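We use cookies to keep this site working. Accept | Settings
6 min read

Soft Objects, Hard Rules: Writing a Good Practice Guide for Our Gripper Bench
Project report by Tala Aoun and Nelli Laaksonen, Skunatwood College
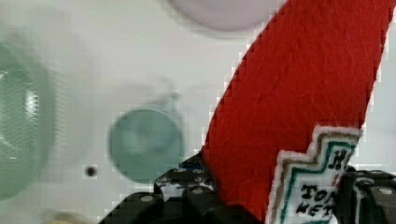 Fig. 1. The felt ketchup bottle held between the gripper fingers, seen from the wrist camera.

1. Why we wrote rules

When we joined the Geum bench in our second year there was a robot, a box of objects and a sheet of paper that said "be careful". We wanted to do better than that! Our project was to write a short set of rules that any student could follow when recording grasping runs, and then to find out whether people who had never met us could use it.

We read the general safety material from our course first. It's good on stop buttons and keeping people out of reach, but it says very little about the dull everyday stuff, like who writes down what, or when a run should be thrown away. That was the gap we went for.

2. The rules

Our guide is called Cutoro (Nelli's name for it, and it stuck). The first draft had 13 rules and we got it down to 10. These are the ones we argued over most.

Rule 2. Say "moving" out loud before the arm moves, and wait for an answer. It feels silly for the first hour. After that you miss it when somebody forgets.

Rule 4. Hands stay out of the reach area until the person at the keyboard has said "stopped". If you both think you're at the keyboard, stop and sort it out.

Rule 5. Look at the wrist view before every set of runs. You want both fingertips in it and the held object sharp. A blurred background is fine.

Rule 7. Name objects from the list, never from memory. In our first week the same toy went into the log as "sauce", "red bottle" and "ketchup", and it took Tala an evening to put that right. Felt and fabric things also get the word "soft" in front, as they squash differently from plastic ones.

Rule 9. A failed grasp is still a result. Keep it, mark it as failed and carry on. Only throw a run away if a rule was broken during it, and write down which rule.

3. Trying it out

In June we handed the guide to two pairs of first-years and to our partner group at Andanholm, who have a different arm and much tidier cables than ours. We gave no help beyond the page itself. By the end the shared log held 2,065 runs, and we read through the notes for almost 100 of them by hand.

The naming rule worked straight away, and we were really pleased about that. Rule 2 was the one people dropped, mostly late in the afternoon. The Andanholm group suggested taping it to the edge of the monitor, so we did, and we liked it so much that the whole guide now fits on one card.

Rule 9 caused the longest chat. One pair had been deleting failed grasps because they thought they looked bad. We had written "keep all valid runs", and to them a dropped object wasn't valid. Fair enough! We rewrote it in the words above.

4. What we would change

We'd like a rule for tired operators. We tried "swap every half hour" and then ignored it ourselves, so it isn't in the guide yet. We also never tested with three people at the bench, and Rule 4 probably needs another line for that.

The card and the object list are in the bench folder, and next year's group is welcome to scribble on both.

14 shares | 3 comments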